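Friday, December 5, 2025. Slot is 50 minutes, Sille takes questions, I do the talking. Water on the LEFT side of the lectern this time.

## Opening (keep it short)

- Thank Givitz for the room.
- Ask who has taught a teenager to drive. Then: same job, except the teenager forgets everything overnight and weighs more.
- Don't do the joke about the dishwasher. Arnar has asked me twice.

## Two ways to show an arm a job

**By hand.** You grab the wrist, the joints go soft, and you walk the thing through the motion. Feels lovely. Everyone is good at it inside an afternoon. The trouble is that your own arm ends up in half the video, and the policy learns to wait for a helpful human elbow.

**By remote.** You stand back with a controller and drive. Feels awful for the first day. You will miss a bowl you could have picked up at age two. But the cameras see only what the robot will see later, and that pays for a lot of swearing.

(Pause here. People who sell hand-guiding kits will be in row one. Smile at them.)

Our kitchen task in Jidness is toy fruit and dishes on a white table, plus a toaster oven off to the right. The banana and strawberry are the stars. From overhead the arm hides a good part of what it's supposed to be working with, the mint-green bowl included, so a demonstrator who steers from this view alone is partly guessing. Say that slowly, it's the main point of the first half.
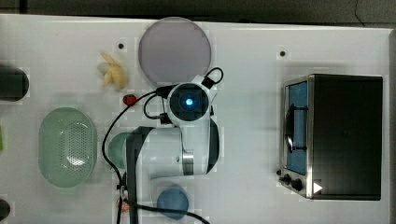 ## What went wrong in February

- 62 demonstrations recorded, 60 kept. Sounds great until you learn how relaxed we were about "kept."
- Arnar drives fast and corrects late. Sille drives like she's carrying soup. Mixed together, the arm learned to rush at things and then lose its nerve.
- Fix: one page of house rules. Same starting pose, no stopping to think in midair, and if you fumble, recover on camera and keep going.
- We left 3 fumbles in on purpose. Sille's idea, credit her by name.

## If there's time

Cable talk. Skip if Sönmez already covered it.

Last slide is the Remidico contact address, check the spelling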